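Claka wants home cooks to stop boiling potatoes for salad. The food company put out a bagged potato salad kit on 2 January 2024, with diced potatoes that steam in the microwave and a sachet of mustard dressing from its supplier, Skevum. The bag promises dinner in 10 minutes. That figure leaves out the chilling, and warm potatoes turn a creamy dressing thin and greasy.

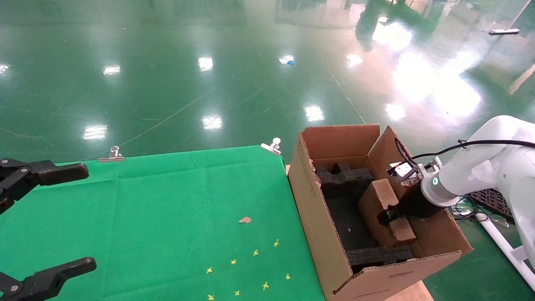 How long does the salad take with chilling included?

The small print on the back says 18 minutes in the freezer or "until cool" in the fridge, so call it half an hour with the mixing.

Claka also says the kit has 23 percent less fat than a regular deli salad — it doesn't say which deli, or how big a scoop. The Langat stores will carry it first, and the Arnix chain is due to follow in April. A bag feeds four, according to the label, if they aren't very hungry.
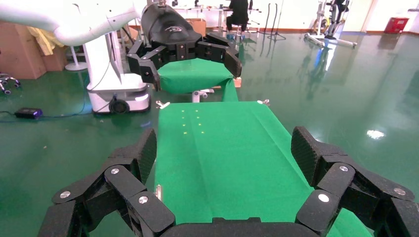
One Langat shopper wrote on the store's page that the dressing was fine but the potatoes came out hard in the middle, and that a five-pound sack and a jar of mayo would have cost less. Claka has not replied to the post.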